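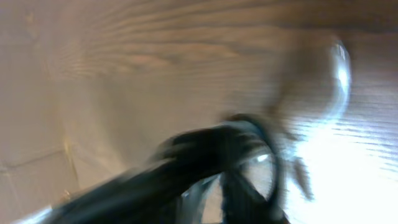 Teaching the arm by hand: your questions

I get the same handful of questions every time I mention my Akolgo arm, so I've put my answers in one place. I'm a hobbyist in Drutbridge with a spare room and too many cups, so please don't treat me as the last word!

Do you program each movement?
No, I drive it. I hold a little copy of the arm, the big one follows along, and the computer saves the lot. Each go is one recording.

How many recordings do you need?
More than you'd like. My first cup set had 86 and the arm mostly waved at the table. I've got 1067 now and it's a different animal (still clumsy, mind you).

Can I just grab the arm and push it about?
You can, and for slow jobs I rather like it. Switch the motors to soft first. The snag is that your hands end up in the camera's view, so I go back to remote control for anything I want to train on.

Why bother with see-through things?
I drink a lot of squash! Clear plastic and glass are hard going, though, as shine on the table can look a lot like the edge of a cup. Start with something dull and solid, then work up.

My wrist camera pictures are all smeared. Bin them?
I keep a few. If a whole recording is a blur, slow your hand down and add a lamp. I did the second part in May and it helped no end.

Should I delete my fumbles?
Keep the ones where you miss and then recover. Drop the ones where you gave up and went for tea.

Which software do you use?
Jeltness for recording, Usstead for training. I usually set it to 3000 steps and leave it running from nine in the evening.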